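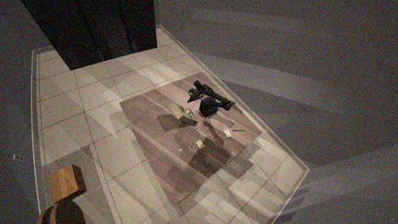
Work on Arnis, the consensus layer your grant pays for, moved along in August at a better pace than July, a low bar we are still pleased to have cleared. The validator client now syncs from a cold start without anyone sitting next to it. We have been using one analogy with new members of the group, and it seems to stick: the ledger is a floor of large square tiles with thin gray grout between them, each block butted up against the last, and a fork is what you get when two tilers start from opposite corners and neither will back down. Arnis has to decide which tiler goes home. At present it decides correctly in every test we have written, which tells you something about Arnis and something about our tests.

Testnet

The public testnet has 89 validators, up from 44 at the last report. We had promised more than that. A good number of people who signed up over the spring installed the client, looked at the configuration file, and were not heard from again. The file is now a third of its old length and the defaults are ones a sane person might choose. Sign-ups that turn into running nodes have picked up since the change, though it is early and we would not want to be quoted on it.

We had one outage. It began a little after 3 a.m. and lasted until breakfast, because the alert that should have woken us was sent to a mailing list we had shut down in the spring cleanup. Block production stopped, no finalized blocks were lost, and the chain picked up where it left off once enough validators came back. The alert now goes to phones. The phones have been tested, to the displeasure of their owners.

Light client

Eltum, the light client, is behind. The milestone said a working release by the end of this period, and what we have is a release that works on desktop machines and gets through a phone battery like a teenager playing video. The trouble is signature checking. Every header carries signatures from the full validator set, and Eltum insists on checking each of them, every time, on principle. We are moving to aggregated signatures, which we should have done first. It was in the original proposal and we talked ourselves out of it on grounds that looked very clever on a whiteboard.

We expect the new version to be in testers' hands next period and ask that the milestone be moved to match. No extra money is needed for this.

Audit

Rinaldi finished the first round of the outside audit. The report lists 24 findings. Two were rated high, both in the code that handles validators leaving the network, and both are fixed and back with Rinaldi for a second look. Most of the rest are medium or low. One simply reads "comment is misleading" and points at a comment that had been wrong since the first week of the project. It has been corrected, after a longer discussion than it deserved.

Bridge to Lular

The bridge can move test tokens to Lular and back again. The trip back is slow - it waits for finality on both sides, then waits once more out of what I can only call nerves. We would like to take out the extra wait but will not touch it until the audit's second round is done. The test suite for this part now stands at 238 cases, and the full run is long enough to make lunch in.

Spending

We are slightly under budget. The saving came from server costs, where we found we had been paying for a set of test machines that were running nothing at all, very reliably. They are gone now. We would like to carry the difference over to the second audit round, and need your written approval before we commit to dates with Rinaldi.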